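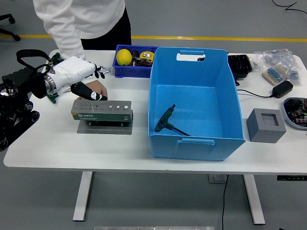
4. Results: Return Practices and Storage

4.1 Loans and returns

The lending register at the Gorau site recorded 2928 loans over the study period, made to 635 registered borrowers. Hand tools made up the largest share of these loans, followed by garden equipment and measuring instruments. Power tools were borrowed less often but kept longer, and they accounted for most of the requests for an extension. The Lement site used a paper register until September, and its entries before that month are left out of the comparison below.

Late returns were common at both sites. Borrowers who were interviewed seldom described lateness as a choice. Many said that the job for which the tool had been borrowed took longer than planned, or that a second job in the same household came up while the tool was still at hand. A smaller group had finished with the tool well before the due date and had simply not passed the library during opening hours. The fine in force at Gorau was known to most borrowers, but few could state the amount, and several assumed it was higher than it was.

Lateness was also uneven across the week. Loans taken out on the last opening day before a weekend came back on time more often than loans taken out earlier. We read this with caution, as the Gorau site was open longer on that day and a return was easier to make.

4.2 Sets and single items

The clearest difference in the data was between tools lent as part of a set and tools lent alone. A single item came back or did not, and the register showed which. A set could be marked as returned while one piece was still in the borrower's garage. Staff at both sites knew this and had worked out different ways of dealing with it.

At Gorau, sets were lent in their own holders, and each holder was checked against a card at the desk. When tools are kept in a holder with a place for each piece, a gap can be seen at a glance and the card is needed only to name the missing item. Holders of many kinds were in use, some supplied by the maker and some put together on site. Figure 1 gives a general view of handling at a table, with a black handle held just above a green-and-silver tool holder.

At Lement, sets were broken up on arrival and the pieces entered one by one. This gave a more exact register – and a longer one, with more than 4000 entries for a smaller stock. Borrowers found the list hard to search. Several said they had left without a tool that the library did in fact own, having looked for it under the name of the set.

Neither practice can be called better on the evidence gathered here. The Gorau method was quicker at the desk and lost small pieces at a steady rate, mostly bits and sockets. The Lement method lost fewer pieces but needed more staff time for each loan. Staff at Lement also reported that pieces from different sets were sometimes mixed on the shelf, a problem that the register could not show.

4.3 Condition on return

Condition was graded at the desk on the scale proposed by Takeda, shortened to three grades for this study. Most tools were returned in the grade in which they had left. Where the grade fell, the usual cause was dirt or surface rust, and the tool went back on the shelf after cleaning. Edge tools were the exception. Chisels and plane blades were often returned dull, and borrowers were divided on whether sharpening was their duty or the library's. The written terms at Gorau said nothing on the matter. Those at Lement asked for tools to be returned "ready for use," a phrase that borrowers understood in several ways.

We held 30 interviews in which condition was discussed at length. Borrowers who owned similar tools at home tended to judge library tools more strictly and to report faults that staff had missed. First-time borrowers rarely reported a fault, even when they had noticed one, and some feared that they would be held responsible for it. A short form handed over with each loan was tried at Gorau near the end of the study – too late for its effect to be measured here.

Shared 30 times | 2 comments

Related items
Borrowing Without a Fee: Household Equipment in Small Towns
The Grirotano Survey of Shared Workshops: Methods and Limits
Who Sharpens the Chisel? Upkeep Duties in Lending Agreements
Paper Registers and Their Replacement

Contact the editorial office | Copyright Grirotano Papers | Posted 2021-06-01 | Back to top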